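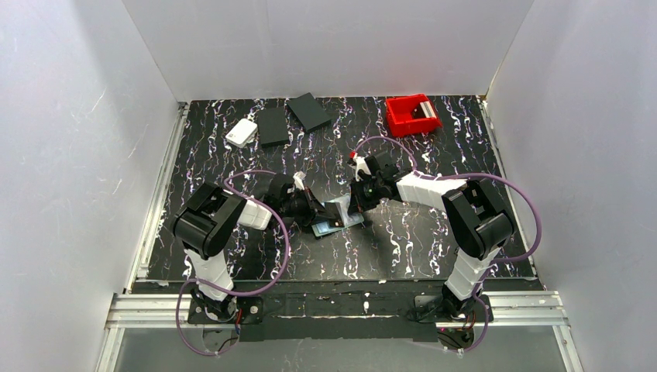

The engineering hall of the Nerkeseo training center in Fostport opened its doors to the public for a single afternoon in December. Visitors were admitted in groups, and by the close of the day 1,188 people had signed the register at the front desk. Eftychia Manolakis, head of the center's handling laboratory, met with us shortly after the last group had left. The conversation took place beside the two-arm station, which had drawn the longest line.

Ms. Manolakis has directed the laboratory for seven years. She began by explaining why the center had chosen to show work in progress.

"We were asked whether we would prefer to put on something more polished," she said. "There was a proposal to have the arms wave to the children. I was against it. People who pay for this building through their taxes are entitled to see what is done in it on a normal working day, and on a normal working day the arms handle small, flat, awkward things."

The station is a modest one. Two arms face each other's work across a dark tabletop with a marble pattern, and light grey panels close off three sides. Boxes stand toward the back, along with a red bin. According to Ms. Manolakis, the patterned surface was chosen on purpose. The laboratory had earlier used a plain white top, and the software that locates objects performed well on it, perhaps too well.

"A plain table flatters the system," she said. "A kitchen counter in somebody's home has veins and reflections and yesterday's crumbs. We wanted a surface that would make us work. The first month was discouraging, I will admit that."

Asked what visitors most wanted to know, she answered without hesitation that it was speed. Many had seen factory robots on television and expected something of that kind. The arms at the Fostport station move slowly by comparison, and several guests asked whether they had been turned down for safety. They had been, in part. The center's rules for public days call for reduced speed at every open station, and a member of staff stands within reach of the stop button at all times. Even on other days, Ms. Manolakis said, the arms are seldom run fast.

"When two grippers work on one object, each has to allow for the other. If the left one pulls and the right one has not yet let go, you have a contest, and the object loses. We have a drawer full of things that lost." She declined to open the drawer.

The demonstration was given in sessions of 30 minutes, with a pause between them for questions. Yutong Shi led the early sessions and Gerasimos Kokkinos the later ones. Both had been asked to speak in everyday words and to avoid reading from slides. Ms. Manolakis considers this the most useful preparation the staff undertook, and the least popular. 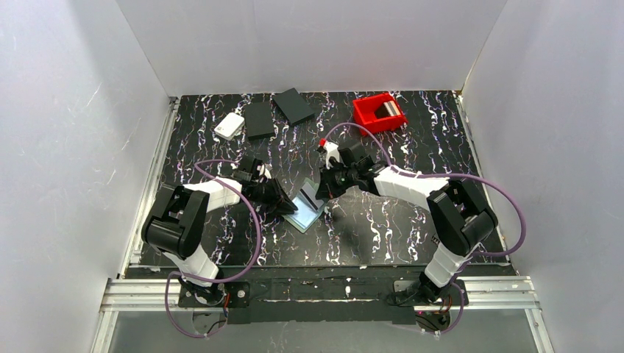 Panagiotis Sotiropoulos remarked during the second half of our talk that a flat case is a harder subject than it looks, and that he would have started the public with a ball or a block. A thin object lying on a table offers a gripper very little to take hold of, he said, and once it is tilted, both arms must agree on where it is.

Ms. Manolakis did not dispute the point. "He is right about the difficulty," she said. "But a block tells the visitor very little. Everyone in that line has handled a small case of one sort or another, with one hand, while talking on the telephone. They know how it should go, so they can judge for themselves how far along we are."

She was more reserved on the subject of future use. The center has an agreement with Gavalas, a packaging firm with a plant at Rurnik, under which two staff members spend part of each month on the plant floor. The work there concerns the sorting of returned goods, which still arrive in every condition and are still opened by hand. Ms. Manolakis would not name a date by which an arm might take over any part of that task.

"I have given dates before," she said. "I was younger."

Some visitors had raised the matter of jobs, and a few had raised it with some heat. The center keeps a written record of such questions, and Ms. Manolakis reads all of them. She said that the staff at Rurnik had asked the same things, in much the same words, and that they were owed a fuller reply than could be given beside a demonstration table. An evening meeting on the subject is planned, with Evdokia Bakalis in the chair. It will be open to plant employees and to residents of Fostport.

The center intends to hold the open day again next year. Ms. Manolakis would like smaller groups — the back row could not see, and several people told her so — and a lower platform for children. Requests for school visits may be made in writing to the front desk, and groups from outside Fostport are welcome to apply.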